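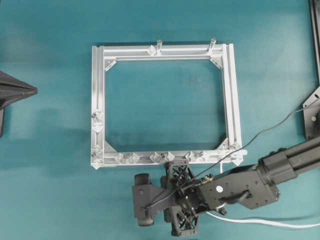
Four rails, four corners, one very handy rectangle.

Hi, I'm Ewurabena Annan, and I really, really like metal frames. I know, I know! But stick with me, they're a bit like giant building blocks.

The bars are made of aluminum. To make one, a big machine pushes hot, soft metal through a hole with a special shape, kind of like squeezing play dough through a star cutter. Out comes a long bar with the same shape all the way along. Grown-ups call that extrusion (say it: ek-STROO-zhun). My longest bar at home is 97 centimeters, and it lives under my bed.

See the grooves running down the rails? They're my favorite part. You can slide a little nut into a groove, move it where you want, then tighten a screw to hold it still. If you change your mind, loosen it and slide it again!

Now look at the corners. Each one has a triangle-shaped bracket tucked inside. Try this: tape four straws into a square and push on one side. It squishes over, right? Now tape a short straw across each corner and push again. Much stiffer! Triangles are great at keeping their shape.
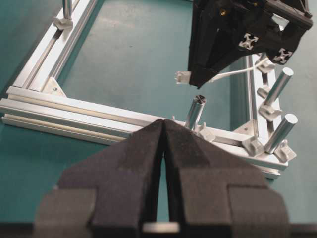 Photo: Guangming Liao / Folmont

Up close you can spot a small screw in the bracket on the left, and shiny round pegs on the frame too. I like the one standing up in the middle, with a dark cross on its flat top.

What would you build with bars like these? I'd make a bookshelf first, and then a stand for my fish tank.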